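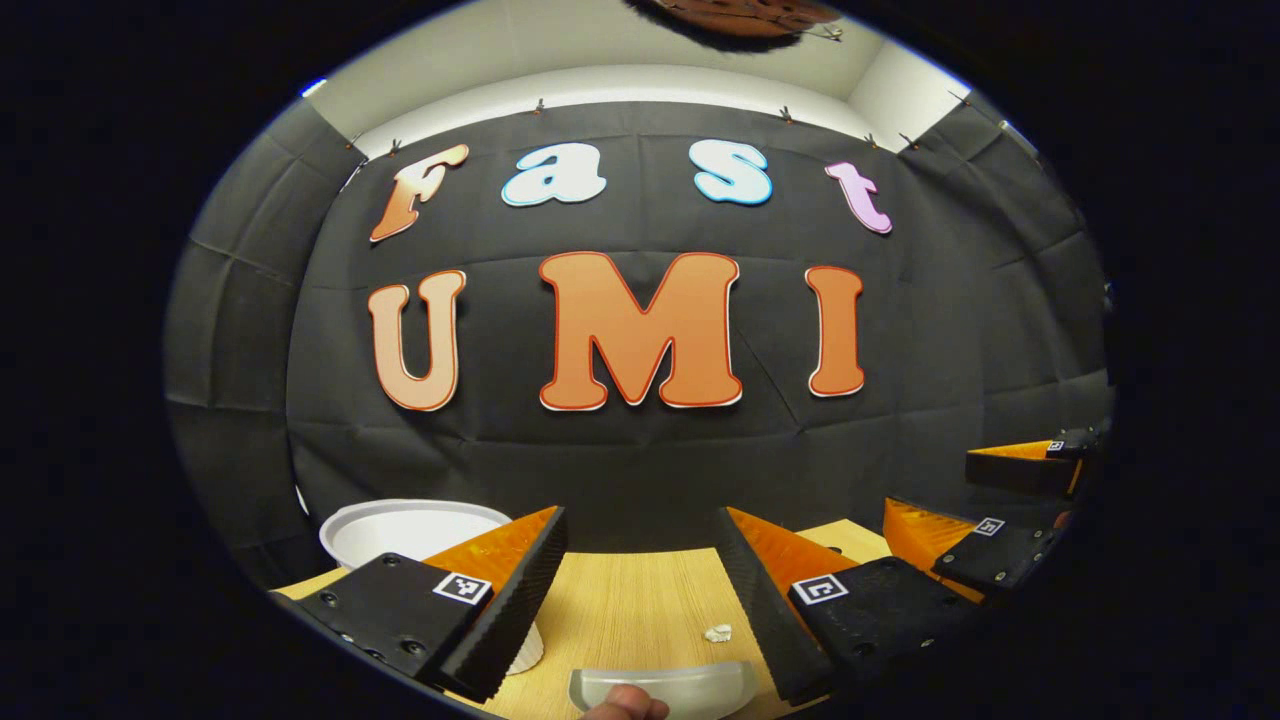 Manaia Kereama reckons the shoulder joint on the new Falier capsule figures is the same one they used on the last run, only in a paler plastic, and that I should stop moaning until I've had one apart.

Fair enough. January 8, 2020, kitchen table done with, moved to the bench, one apart. Notes follow. Anyone in the group who wants to argue can write in the margin, in pencil please.

What I bought: 11 capsules from the Brorkura machines, all from the Zulu set. There are 6 figures in the set according to the leaflet. I got 2 of the pilot, none of the diver, and far too many of the mechanic. I'm not going to work out what each mechanic cost me.

The claim on the leaflet is "fully poseable". I've heard that before. My going-in view is that a capsule figure has to come in pieces small enough to fit the ball, so it has joints whether the maker planned on posing or not. A peg in a hole turns. Calling that poseable is generous. So I wanted to see which joints were meant to move and which ones move because they can't help it.

Pilot, first copy. Head on a ball, good. It tilts back far enough to look up, which I didn't expect. Shoulders are plain pegs with a slight taper. They go round, they don't go out. Left one tight, right one sloppy out of the capsule. Elbows don't bend. Waist is a peg that has been keyed, so it sits in one position and stays there. Hips, keyed. So that's a head and two shoulders. "Fully" is doing a lot of work.

Pilot, second copy. Same parts, but the right shoulder was tight and the left sloppy. That rules out my first idea, a bad cavity in the mould on the right side, unless they're running more than one mould. More likely the arms are being pulled before they've cooled and it's luck which one suffers. I can't prove that from two figures and I'm not going to try.

Compared the peg with one from last May's set. Put the calipers on both. Same length, same taper as near as I can measure. The plastic is paler and a bit greasier to the touch. So Manaia is right about the joint. I still think the material is softer. Pressed a thumbnail into the flash on both runners and the new one marked, the old one didn't. Not a proper test, I know. If somebody has a hardness gauge that goes down to this sort of stuff, bring it in.

Paint. Better than the photos on the leaflet, worse than the photos on the Falier page. Pilot's visor is masked cleanly. The mechanic's belt is a stripe that wanders up over the hip on every one I own, so it's the mask and not the operator. Eyes are printed and fine. There is overspray under the chins but you'd have to hold the thing over your head to mind.

The swap parts. This is the bit everyone on the forum is excited about. Collect both mechanics and you're supposed to be able to build the big loader suit out of the spare bits. I've read this repeated so often that people are posting it as fact, and as far as I can find no one has put up a picture of a finished one that isn't the maker's own colour mock-up. I have plenty of A parts. I have one bag of B parts. The chest halves meet but leave a gap I can get a business card into. The leg sockets are a different bore from the leg pegs. Not by much, but enough that the leg drops out when you pick it up. Could be that B legs are meant for A hips and the leaflet has them drawn backwards. Tried that. Better. Still drops out if you shake it.

Fix for the loose shoulders, for whoever asks next: thin coat of clear floor polish on the peg, leave it overnight, refit. Don't use super glue unless you've got patience and spare arms. I used it on the first pilot out of laziness and he's now waving for good.

Tried Brokosow putty on the chest gap. It sticks to the softer plastic poorly and came away in one piece when I trimmed it. Roughed up the surface with a worn file and went again. Holding so far. Colour match is terrible. Grey primer will hide it, and then the whole torso needs painting, and then the arms look wrong, and so on down to the boots.

On price. There's a seller asking 27 dollars for a boxed set with both lots of swap parts. Somebody will say that's a bargain next to feeding coins into a machine, and on my luck they'd have a case. But the listing says "complete" and shows the leaflet, not the parts. I've asked for a photo of the B bag. No reply yet. I'd hold off.

Things I want to know before I say anything nice:

Do the diver's arms use the same peg? If the diver has a proper ball at the shoulder then the joint exists and they chose not to use it on the others.

Does anybody have a second B bag to measure the leg bore? Mine might be a dud.

Is the paler colour deliberate? The leaflet shows the old shade.

Late addition. Manaia has the diver and will swap it for a mechanic, any mechanic. Agreed before the offer could be withdrawn. Also says the B legs fit perfectly well on hers if you warm the socket in hot water first, which sounds to me like making them fit. Will try it on the worst pair tomorrow and write down the bore before and after.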